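How to copy a fast-food limited edition drink at home (before it's gone)

Posted by Carol Yeoman, 17/01/2019

OK quick one. The Zoltum chain has that spiced cranberry lime cooler on right now, the dark red one, and it's only at the bigger stores. Ours in Stavthorpe doesn't have it. Nearest one that does is a 47 minute drive. I did the drive. Twice. Then I made my own.

No alcohol in this version, see the end if you want it.

What you need

Cranberry juice, the unsweetened kind, 2 cups
Sugar, half a cup
Water, half a cup
One jalapeno
Fresh ginger, a thumb's worth
3 limes
Club soda, cold. Really cold.
Salt, a pinch

Any brand of juice is fine but check the label. "Cocktail" means sugar already in there and you'll end up with cough syrup. Ask me how I know.

Step 1. Make the syrup

Sugar and water in a small pan, medium heat. Stir till clear. Slice the ginger, don't bother peeling. Halve the jalapeno, scrape out the seeds, in it goes. Turn the heat OFF and leave it 8 minutes. Set a timer. My first batch sat for 23 and my brother in law Alfie couldn't finish his glass, and he puts hot sauce on melon.

Strain. Cool it in the fridge in anything with a lid. 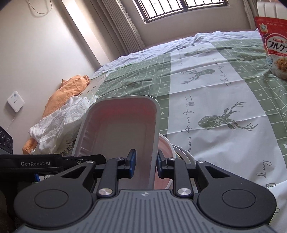 Syrup keeps a week, maybe a bit more. If it goes cloudy toss it.

Step 2. Mix the base

Juice, syrup, the juice of two limes, pinch of salt. Stir. Taste it now, before the soda. Should be too strong, kind of makes you wince. If it tastes nice at this point it'll be weak later. Add more lime first, then more syrup.

Chill at least an hour. Overnight is better, the pepper rounds off and it gets closer to the real thing.

Step 3. Build the drink

Tall glass, full of ice. Not three cubes, full. Half base, half soda. Pour the soda second and slow, down the side. One stir only or you loose the bubbles. Wedge of lime from the last one.

The chain uses crushed ice. Freezer bag, dish towel, rolling pin. Loud but works.

What to eat with it

They push it with the crispy chicken wrap, which I think is wrong, too much mayo. Cheese and beans is the way to go. Quesadilla, nachos, a bean burrito from wherever. Mabli Humphreys brought over the loaded fries from Barros and that was the best match so far. Anything salty and greasy really. Skip dessert with it, it makes chocolate taste odd.

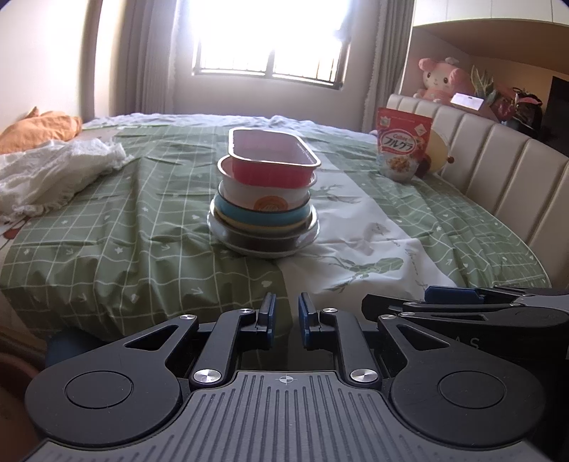 Can I make a big batch for a party?

Multiply the base by four and keep it in a pitcher in the fridge, then let people top up their own glass with soda. Don't add the soda to the pitcher, it'll be flat before teh second round.

Can I freeze the base?

Ice cube trays, fine for a month. Use the cubes in place of ice and just pour soda over.

With wine?

Swap the soda for a dry sparkling white and cut the syrup in half. Stojan says red. I tried red. No.

If the drink's still on the menu near you, go get one first so you know what you're aiming at. Small size is plenty. Doing the cinnamon twists next, need to buy more oil.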